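Störungsprotokoll Vorgang 146
Projekt Nirnon - Handgeführte Greifer, Eigenbau der offenen Werkstatt Kirkska
Komponente: Fingerbaugruppe, Greifer 040
Priorität: mittel
Status: gelöst, Nachkontrolle offen

1. Meldung

Bei der Arbeit mit Textilien wurde gemeldet, dass Greifer 040 dünne Stoffe nicht zuverlässig hält. Der Stoff gleitet beim Anheben zwischen den Fingern heraus, vorzugsweise an Kragen und Manschetten. Am zweiten Greifer des Paares tritt der Fehler bei gleicher Handhabung nicht auf. Die Finger beider Geräte stammen aus demselben Druckauftrag. Eine Beschädigung der Finger wurde bei der Annahme nicht festgestellt. Die Prüfung erfolgte in häuslicher Umgebung am Bett mit einem geknöpften Hemd, da der Fehler am Prüfstand der Werkstatt nicht nachgestellt werden konnte.

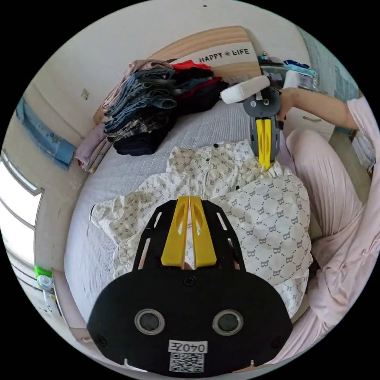

Parveen Munasinghe
Mechanik und Montage, Projekt Nirnon

2. Eingrenzung

Der Prüfling trägt das weiße Etikett mit der Nummer 040 und darunter den QR-Code. Vor jedem Durchgang ist die Nummer mit dem Eintrag im Geräteblatt abzugleichen. In einem früheren Vorgang waren zwei Geräte verwechselt worden, und die Messwerte mussten verworfen werden.

Als Prüfstelle wurde der Kragenbereich des Hemdes festgelegt. Dort liegen mehrere Stofflagen übereinander, und ein ungleichmäßiger Fingerschluss macht sich früher bemerkbar als auf glatter Fläche. Durchgeführt wurden 100 Griffe je Gerät, jeweils mit vollständigem Öffnen und Schließen. Greifer 040 verlor den Stoff in drei Griffen unmittelbar beim Schließen und in weiteren Fällen erst beim Anheben. Die späten Verluste wurden nicht gesondert gezählt, dies ist bei der Nachkontrolle nachzuholen.

Folgende Ursachen wurden geprüft und ausgeschlossen:

Verschmutzung der Greifflächen. Reinigung mit Isopropanol, keine Veränderung.

Verzug der Finger. Finger zwischen beiden Geräten getauscht, der Fehler verblieb an Greifer 040.

Handhabung. Bedienperson gewechselt, der Fehler verblieb am Gerät.

Nach dem Fingertausch war die Ursache in der schwarzen Halterung zu suchen. Die Messung mit der Fühlerlehre ergab am linken Finger ein seitliches Spiel oberhalb der Toleranz. Die Schrauben waren nach Sichtprüfung vollständig eingedreht, das Anzugsmoment lag jedoch unter dem Sollwert der Montageanweisung.

3. Rückfrage und Antwort

Rückfrage von Glenys Penry, Softwarebetreuung: Es wird um Auskunft gebeten, ob die Kalibrierung der beiden Linsen nach dem Eingriff an der Halterung erneuert werden muss. Die Auswertung in Parri setzt voraus, dass sich die Lage der Finger gegenüber der Frontplatte nicht verändert.

Antwort Munasinghe: Die Frontplatte wurde nicht gelöst. Die Finger wurden neu ausgerichtet, daher ist die Fingerlage in Parri neu einzumessen. Eine vollständige Kalibrierung der Linsen ist nach hiesigem Kenntnisstand nicht erforderlich.

Ergänzung Penry: Einverstanden. Die neue Fingerlage wird unter derselben Gerätenummer abgelegt, der bisherige Datensatz bleibt gesperrt erhalten.

4. Durchgeführte Maßnahmen

Schritt 1: Halterung gelöst, Langlöcher entgratet. Am linken Langloch fand sich ein Druckgrat, der ein vollständiges Anliegen des Fingers verhinderte.

Schritt 2: Schrauben durch die Ausführung Vunex 177 mit Sicherungsscheibe ersetzt und kreuzweise angezogen.

Schritt 3: Finger parallel ausgerichtet und den Spalt über die gesamte Länge mit der Lehre kontrolliert. Bei der Sichtprüfung von hinten müssen beide gelben Finger gleichmäßig nebeneinander stehen. Die beiden Linsen und das Etikett mit dem QR-Code sind dabei frei zu halten.

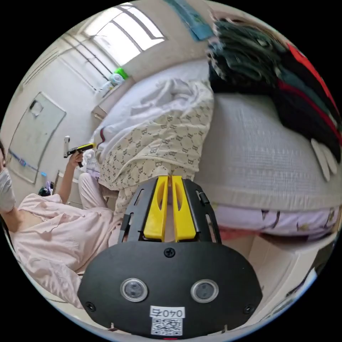 Schritt 4: Fingerlage in Parri neu eingemessen und das Ergebnis durch Frau Penry freigegeben.

Schritt 5: Prüfreihe mit 100 Griffen am Kragen wiederholt. Kein Verlust beim Schließen, kein Verlust beim Anheben.

5. Offene Punkte

Die Halterungen der übrigen Geräte aus derselben Fertigung sind auf den genannten Grat zu prüfen. Bis zum Abschluss dieser Prüfung sind betroffene Geräte nicht für Arbeiten mit dünnen Stoffen auszugeben.

Das Druckmodell der Halterung wird überarbeitet. Vorgesehen ist eine Fase am Langloch - die Wandstärke bleibt unverändert. Zuständig ist P. Munasinghe.

Nachkontrolle von Greifer 040 im September, einschließlich Anzugsmoment und getrennter Zählung der Verluste beim Anheben. Das Geräteblatt ist bis dahin mit dem Vermerk "unter Beobachtung" zu führen.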